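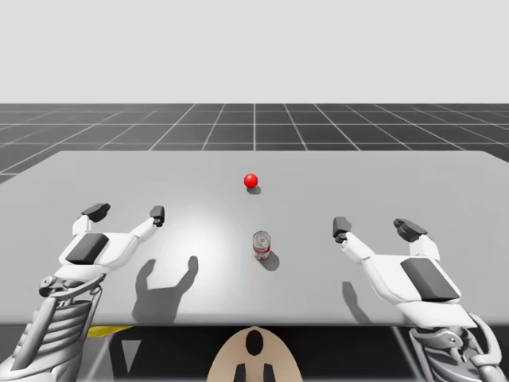 From: Hala Benjelloun
To: Household and Workshop Automation discussion list
Date: Sat 29 April
Subject: Re: Readiness of two-armed systems for routine chores

Dear members,

I write in reply to the message from the Tralden housing group, which is quoted below in full for the benefit of those who joined the list after it was sent.

> Dear all,
>
> Our group manages supported flats for older tenants. We have been approached by two suppliers, Hanon and Urix, each of which proposes that a two-armed machine could take over part of the daily work in a shared kitchen: clearing tables, putting away shopping and sorting empties for recycling. Both proposals rely heavily on results obtained in simulation.
>
> We should be grateful for members' views on two points. First, is it reasonable to expect such a machine to do this work without a member of staff present? Second, how much weight should we give to simulated results when we compare the two proposals? We must reply to the suppliers before our October meeting.
>
> With thanks,
> Tralden Supported Housing, Services Office

On the first point, the view of this office is that it is not yet reasonable. Picking up a drinks can from a clear table and placing it in a bin is now within the reach of several systems, and a ball or a similar plain object presents no great difficulty. A kitchen table after a meal is another matter. Cans are crushed, half full or stuck to the surface. Plates are stacked with cutlery between them. A tenant may still be eating. We know of no system which we would leave alone in that room for a whole day, and we would advise the Tralden group to plan on the basis that a trained person will remain within call.

We would add that clearing a table is often the easier part of the chore. Opening a cupboard, finding space on a shelf and closing the door again without trapping anything has caused more failures in our own workshop trials than the lifting itself. The suppliers should be asked to show the entire task from start to finish, at normal speed and without cuts.

On the second point, members will hold differing opinions, and I set out ours with some care. 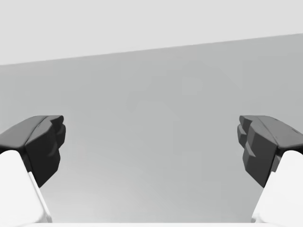 Simulated trials are of real value in the early stages of a project. They are cheap to repeat, they do no harm to crockery, and a run of 1,000 attempts can be completed without tying up a kitchen. They are also much tidier than the rooms we are concerned with. In a view such as this one, the open fingers, with their dark stepped pads, face one another before a plain grey surface with no visible texture, and nothing on it can be made out with any certainty. A tenant's table will have a patterned cloth, crumbs, glare from a window and a newspaper folded over somebody's spectacles. The grip of a notched pad on a damp glass is likewise a matter which must be tested with a damp glass. We therefore suggest that simulated results be used to decide which proposals deserve a visit, and that they carry no weight in the final award.

Our own experience may be of some use here. In the Huang workshop study, in which this office took part, a two-armed machine was asked to sort small parts into trays at a packing bench. It had performed very well in simulation. At the bench, staff had to step in up to 22 times in a shift, mostly to free parts which had been gripped at a poor angle or dropped between trays. The figure fell once the lighting was changed and the trays were fixed in place, but it did not fall far enough for the bench to be left unattended, and the trial was extended on that understanding.

Should the Tralden group wish to proceed, we recommend that each supplier be invited to run its machine in one of the group's own kitchens for at least five working days, with the following recorded by the group's staff and not by the supplier:

- each occasion on which a person had to step in, and for how long
- any item broken, spilled or put in the wrong place
- the time taken to set the machine up each morning
- the time taken to clean the grippers after contact with food
- remarks made by tenants, in their own words

The fourth item is frequently left out of suppliers' estimates. We have seen it take longer than the chore.

A copy of the recording sheet used in the Huang study can be supplied on request. It runs to six pages and may be altered freely. Members with experience of either Hanon or Urix equipment in a kitchen are asked to reply to the list, so that the answers may be kept together in the archive.

Yours faithfully,

Hala Benjelloun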